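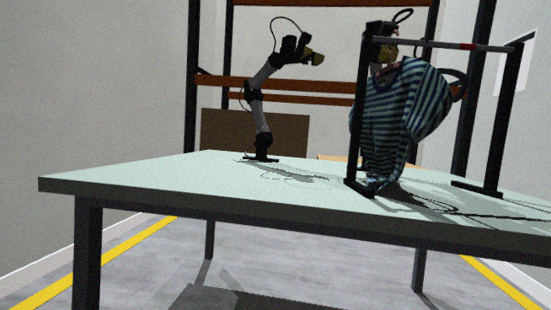 Tips for keeping a two-arm shirt-hanging cell on speaking terms with you

Cables first, always. Most of what gets reported as "the arm is acting up" is a cable that has found something to hug. Leave enough slack at the wrist for a full turn, then drive each arm slowly to its farthest reach and watch the loop. If the loop goes tight, let some out. If it droops far enough to catch on the rack, tie it back at the elbow with hook-and-loop strap. Zip ties look tidier and will cost you a connector by April.

Check the rack before you blame the arm. A garment rack is a cheap piece of tubing with feet, and it wanders. Put tape on the table at the corners of both feet and look at the tape every morning. A bar that slopes a little is fine as long as it slopes the same way it did when you taught the positions. Ours sloped one way for the Cornard job and the other way for Bisness, and I spent 2 days recalibrating a perfectly good arm. I would like those days back.

Clean the fingers. Cotton lint packs into the slots and the grip goes soft so gradually that you start making excuses for it. Old toothbrush, dry, every 26 shirts. Don't use alcohol on rubber pads unless you enjoy buying rubber pads.
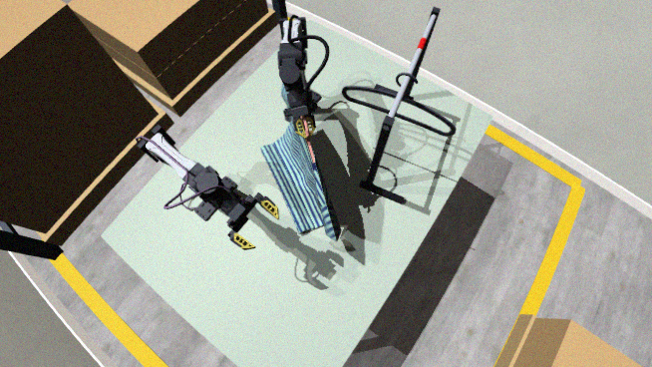
Close the gripper on the fabric and the hanger goes its own way, so teach the pinch and the lift as separate moves with a short pause between them. Stripes are handy at this stage. If they bend sharply near the fingers, you have grabbed too much cloth, and the shoulder will slide off later when you've gone for coffee.

Park the idle arm open. A closed gripper hides a stuck finger, and you'll find out about it in the middle of a cycle. Park it clear of the other arm's elbow too. They have no manners.

Base bolts: snug them after the first 9 hours of running, then once a week. Draw a paint-pen line across each bolt head and onto the plate. When the lines stop matching, get the wrench. Carola Buschmann taught me that one at Rieger, along with several words I can't put on this page.

Keep a notebook by the cell. Ours has 145 entries, and a good third of them say "cable" in increasingly poor handwriting. Write down what you changed, even if you changed it back – especially if you changed it back.

Spare fingers for the Akard grippers go in the top drawer with the hex keys. Put the hex keys back.

Last updated 2024-03-23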